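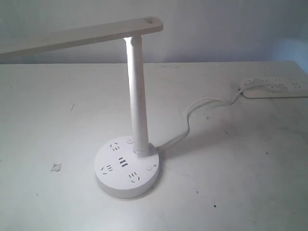
Hazel Lindqvist

Last updated 9/8/24

Pre-run checklist for the gripper comparison, bench two, with my comments under each line. I fill this in for every pair of fingers we try, and people keep asking me for the long version, so this is the long version. The short one is taped inside the cabinet door.

Fingers under review this round: the Flustetti set (came with the arm) and the Sodix set (softer tips, cost more, everybody wants them to win). Controller is the Dai for both. Task is plugging in the desk lamp, pulling the plug and pressing the buttons on the base.

1. Bench clear of anything not in the task
Partial. There's a torn scrap of paper on the left and I keep meaning to get rid of it. It's well away from the lamp so I let it go, but I'd mark it down if somebody else had left it! The scuffs in the tabletop are permanent, don't scrub at them, you'll only make it shinier and then the camera hates you.

2. Lamp base flat and stable
OK. Give it a little push with one finger at the top of the post before you start. The head on this lamp is long and all on one side, so a bump up there travels further than you'd think. If it rocks, move it. I don't clamp it - tried that in April and we ended up testing the clamp.

3. Lamp cord path
OK with comment. Nice loose slack is what you want, and no part of the cord under the fingers at the start position. Pale cord on a pale table is a pain to see on the monitor, so please walk over and look at it with your own eyes. I caught a loop under a finger once that I would have sworn wasn't there.

4. Power strip
OK. Check the housing for cracks, check that the cord isn't pinched at the table edge, and check that the strip is sitting flat. Nothing else gets plugged into it during a run. No phone chargers (you know who you are).

The base of the lamp has outlets and USB ports in its top too. Leave them alone. They are not part of this task, and I don't want metal anywhere near them, which is one more reason I like the plastic tips on both of these sets.

5. Finger fasteners
Do this with the arm powered down and your hand on the wrist. Snug all the screws, then look at the bracket screws as well. I use a paint pen stripe across the heads on the spare bracket and I'd love to have it on all of them. Torque values are in the Nundham binder, not in my head, so don't ask me in the hallway.

6. Approach height
Fail on the first try, OK on the second. My first start pose had the tips so low that I didn't trust it, so I raised it and saved it as a new pose. The rule I go by is that a folded index card has to slide under before I'll enable motion. Bring the arm in from the side at slow speed and stop short of the base, then check your clearance again before going any further.
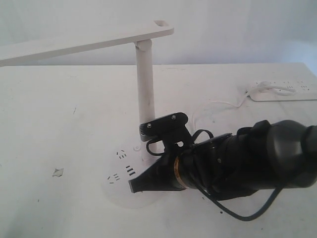
Item 6: fingers beside the lamp base, cable hanging below the wrist.

7. Arm cables
Needs attention. The black cable under the wrist sags more than I like. It's fine for this task - we never rotate far enough to wind it up - but on anything with a big wrist turn I'd want it tied back first. There's also a little loop under the mounting bracket that I want dressed closer. I've written both up and I'll do them when the new ties arrive. Until then, wrist rotation stays limited in the Dai settings, and please don't "just bump it up for one run."

8. Speed and force limits
OK. Speed cap is 200 on the Dai panel for setup moves and stays there for the comparison as well. I know, it's slow! Go get a coffee. The two finger sets have different default grip settings, and if you swap hardware without swapping the profile you'll squeeze with the wrong numbers. I did exactly that with the Sodix fingers and had to throw out a whole afternoon. Read the profile name out loud to your partner.

9. Stop button
OK. Press it. Don't look at it and decide it's probably fine, press it, see the arm drop out of enable, then reset. Both people at the bench do this once each. It takes no time at all and I will ask you.

10. Cycle log
OK. The Flustetti fingers are at 3,720 cycles and I'm pulling them for inspection at 4,000, whatever they look like. Write the count down at the start and at the end. If the log and the controller disagree, use the higher one and leave me a note.

11. Finger closing check
Close the fingers over bare table, above the surface, and look at the wrist camera view. You want one straight seam with the tips meeting evenly. If one tip lands ahead of the other, stop and redo item 5. Check it at the slow speed first and then once more after the arm has had a few minutes of moving around.

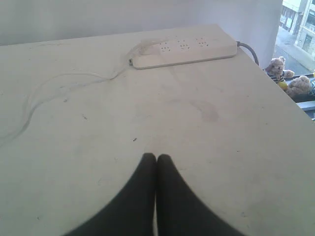

I do this one twice per session, at the start and again after lunch, and I save a still each time so that I can flip between them. Small shifts are really hard to judge from memory. It's also a good moment to check that the wrist lens is clean, because a thumbprint there looks an awful lot like a bad seam.

12. People
Hair tied up, sleeves pushed up, lanyards off. One person at the controls, one watching the arm, and the one watching gets to call stop without giving a reason.

Result for this round: cleared to run with the rotation limit from item 7 in place. Open items are the cable ties, the camera loop and my scrap of paper.

As for which fingers I'd pick, I'm leaning Flustetti for the plug and Sodix for the buttons, and I know that's annoying if you only have budget for one. The softer tips feel great on a button and then they give a bit sideways when you pull on a plug. I want more cycles on the Sodix set before I put that in the real report. If you've run them on something similar, leave me a comment, I'd love to compare notes.

14 shares | 6 comments

Get new bench notes by email. You can unsubscribe at any time.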